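Wk 9 - Still life, intro (cont. from April handout)

Cheap objects, big ideas. Fruit, bread, a jug. Low rank in the academies, below history, portrait, landscape. Sold well anyway.

Terms: vanitas = reminder of death. Skull, watch, snuffed candle. Breakfast piece = laid table, half eaten. Know the diffrence.

Light: usually one side, usually left. Look for highlight, then core shadow, then reflected light coming back up off the table. Students skip the last one.

Checkered surfaces - good for depth. Tiles shrink going back, lines head to a vanishing point. Apple on tiles = round against grid.

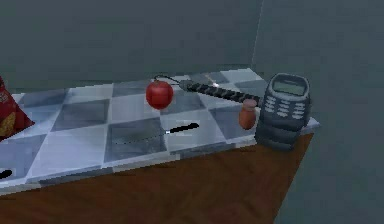 Vesna Nikolovski asked whether the apple always means the Fall, and said her reader treats it that way every time. No. Depends on date, buyer, what else is on the table. Sometimes lunch.

Reading: Achterberg, pp. 364 to 401. Skip the apendix. Sketch due next class, one object, one lamp, pencil only. Short response, 300 words max.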